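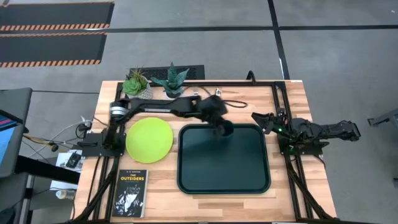

失敗した回を全部捨ててしまうと、掴み直しの例がひとつも残らないのではないか、というコメントが前回の記録に付いていた。カップを掴み損ねてから立て直すところこそ学習に要るはずで、きれいに一発で取れた回ばかり集めても、実行時に少しずれたら終わりだと思う、とも書いてあった。

もっともな指摘なので、今日の作業はそこから始めた。返事を兼ねてここに書いておく。

2020年8月9日 Turnik 収集記録

■ 現在の在庫

収録済みは通算で3,938本。そのうち学習に回しているのは2,659本。残りは除外扱いになっているが、除外の中身がこれまで一種類の印しか持っていなかった。途中で通信が切れた回も、カップを倒した回も、掴み直して最後は成功した回も、同じ「除外」に入っている。コメントの指摘はここに当たる。

除外分を頭から見直すのは時間がかかるので、まず先月の後半に録った分だけを開いた。感触としては、掴み直しのあと成功している回がかなり混ざっている。収録担当が「きれいでない」と判断して落としたもの。当時の手順書に「迷いのない動作のみ残す」と書いてあるので、担当の判断は手順どおりだった。直すのは手順書のほう。

除外の印を次のように分けることにした。

通信断、記録欠け:使わない。ファイルは残す。
操作者の中断:使わない。
掴み直しあり、最後は成功:使う。掴み直しの開始時刻を付ける。
最後まで失敗:学習には使わない。評価側で使うかもしれないので別置き。
配置の間違い:配置表のほうを直して使えるなら使う。

「掴み直しの開始時刻」は、指が閉じ始めてから再び開いた時点とする。手先が止まった時点にすると人によってずれる。指の開度は記録に入っているので、あとで自動で拾えるはず。Jomovの書き出しに開度の列があることは確認した。ただし古い書き出しでは列名が違う。変換のところで吸収する。

■ 今日の配置

トレイとカップの課題。濃い緑の四角いトレイにカップを置き、左腕が上から取りにいく。右腕は畳んだまま、グリッパを開いてトレイの右上の角の近くで待つ。左隣に黄緑の丸い皿、手前の左に本(THE OUTSIDERS)、奥に多肉植物の鉢が並ぶ配置。配置表ではC系列になる。

カップはトレイの奥、右寄り。頭部視点だと、左の指が上に来たときカップの一部が隠れる。しかもカップが暗い色でトレイも濃い緑なので、明るさの差があまりない。人が画面で見ていても縁が追いにくい。これは前から気になっていたが、直さずに残してきた。理由を忘れていたので古い記録を探したら、「見えにくい条件も入れておく」とだけ書いてあった。入れておくのはいいが、どれだけ入っているかを誰も見ていなかったのがまずい。配置表にカップの色の欄がないため、集計できない。

欄を足した。色は「明」「暗」の二択にした。細かい色名にすると、入力する人によってまた割れる。

■ 収録

今日の目標は200本。実績は185本。足りない分は途中の停止による。

午前は順調だった。掴み直しを残す方針に変えたので、操作者には「失敗しても止めずに続けてよい、ただしわざと失敗しないこと」と伝えた。わざとやった失敗は動きが不自然になる。指を閉じる前に一度カップの外側へ逃げる癖が出て、再生するとすぐわかる。以前、失敗例を増やそうとして意図的に外した回を録ったことがあり、学習させたら、まっすぐ取れる位置でも一度逃げるようになった。あれは繰り返したくない。

代わりに、開始時の手先の位置を散らした。トレイの真上から始める回を減らし、皿の上、本の上、奥の鉢の手前など、離れたところから始める。この方法だと、近づく途中で自然に修正が入る。無理に失敗させなくても、目標からずれた状態から戻る例が増える。

開始位置の指示は、操作者に口で伝えると偏る。前回は「好きなところから」と言ったら、ほとんど皿の上から始まっていた。今回は画面に出した。Jomovの収録開始の確認画面に一行表示する欄があるので、そこに開始区画の名前を流し込んでいる。区画の名前は配置表と同じものを使う。表示が小さいという苦情が出たので、文字を大きくした。

午後に左腕で停止が出た。Binbergの制御側の記録では、手首の関節の負荷が上限を超えたことになっている。ただ、再生して見る限り何かに当たった様子がない。疑ったのは手首から出ているケーブル。腕の脇で輪を描いて右へ回り込んでいるので、手首を大きく回したときに引かれているのではないかと考えた。

確かめた順に書く。

1. 同じ回の関節角をそのまま再生した。止まらない。
2. 手首の回転を上限近くまで持っていき、往復させた。止まる回と止まらない回がある。
3. ケーブルを手で少し持ち上げた状態で同じ往復をした。止まらない。
4. 手を離して再度往復。止まった。

ケーブルが原因とみてよさそうだが、3の試行回数が少ないので断定はしない。今日のところは固定の位置を変えて余裕を持たせ、操作側の手首の回転範囲も狭めた。狭めたことで姿勢の幅が減るのが気になる。範囲の変更は収録の付帯情報に書き込んであるので、後で分けて見られる。

停止した回は「操作者の中断」ではなく「通信断、記録欠け」でもない。印が足りないことに録りながら気づいた。「制御側の停止」を追加。上の一覧にも書き足すこと。

■ 操作者の交代について

交代の直後は動きが速くなるか遅くなるか、どちらかに寄る。今日も交代のあと、一回の長さが目に見えて伸びた。慣れるまでの分を捨てるかどうかで意見が分かれている。

自分は残すほうに一票。遅い動作は遅いなりに正しい。ただし、止まったままの区間が長いと、学習後に動き出さなくなることがある。前に評価でトレイの上で固まった件は、たぶんこれが効いている。対策として、手先も指も動いていない区間を前処理で詰める。詰めるのは開始直後と終了直前だけにするか、途中も詰めるか。途中の停止には「位置を確かめている」意味があるので、全部詰めると掴む前のためらいまで消える。まず開始直後だけ詰めた版を作り、比べる。

待機中の右腕の扱いも決めておく。左腕だけの課題でも右腕の値は毎回記録されている。右腕がわずかに揺れている回があり、操作者が右の操作側に触れたまま左を動かしているのが原因らしい。揺れを学習させる意味はない。右を使わない課題では、開始時に右の操作側を切り離す設定を既定にした。既存分については、右腕の動きが一定より小さい回は開始時の値で固定する。しきい値は未定。

■ 注釈

Imaiに出している文の付与が戻ってきた。今回の分は「カップを取る」の一文だけのものが多い。置き先がある回とない回の区別が付いていない。置き先が皿の回は「カップを皿に置く」まで書いてほしいと頼んだはずだが、依頼書を読み返すと、例文がトレイから取る課題のものだけだった。こちらの不備。例文を差し替えて再依頼する。

それと、左右の書き方がそろっていない。頭部視点での左右で統一しているつもりだったが、机の向かい側に立った人の左右で書いてある文が混ざる。今日の配置なら、皿はトレイの左で統一。依頼書の最初に置き場所の例を一行入れる。図は付けない。前に図を付けたとき、図の物の名前がそのまま文に写された。

鉢の呼び方も割れている。「植物」「鉢植え」「サボテン」。多肉植物でサボテンではないと思うが、操作対象ではないので「鉢植え」で寄せて終わりにする。物の名前の表は、対象になる物だけ厳密に決め、背景の物はゆるくてよい。

■ 簡単な確認

掴み直しありの回を足す前と後で、小さい設定のまま学習を回した。結果はまだ見る段階にない。損失は足したほうがやや高い。動きのばらつきが増えたのだから当然で、これだけで悪いとは言えない。実機で見る。

実機の評価では、カップの位置と開始区画を収録時と別に決めておく。収録で使った開始区画の表をそのまま評価に使うと、散らした効果を見たいのに同じ場所ばかり試すことになる。評価用の表は作りかけ。評価中は途中で手を出さない。落としそうになっても、制御側が止めるまで続ける。以前はここが人によって違い、成功率を比べられなかった。

掴み直しが出たかどうかも記録する。成功か失敗かの欄しかない用紙を使っていたので、「一度開いて閉じ直したか」の欄を足した。

■ 残り

ケーブルの固定をやり直したあと、手首の範囲を元に戻して往復試験をもう一度。回数を先に決めてから始める。

除外分の見直しは、古いほうへさかのぼって続ける。開度から自動で掴み直しを拾うスクリプトを先に書いたほうが早いかもしれない。指を半分だけ閉じて待つ癖のある操作者がいるので、単純なしきい値だと誤って拾う。数本を手で付けたものと突き合わせてから使う。

カップの「明」「暗」の欄は既存分が空のまま。配置表の写真から埋められるが、単調な作業なので分担したい。手の空いた人はC系列から頼む。

コメントをくれた人へ。掴み直しの回は残すことにした。ただ、最後まで失敗した回をどう使うかはまだ案がない。前半だけ切り出して使う手もあるが、どこまでが良い動作かを決めるのが難しい。考えがあれば続きに書いてほしい。

手順書の改訂は9月の収録が始まる前に済ませる。「迷いのない動作のみ残す」の一文は今日消した。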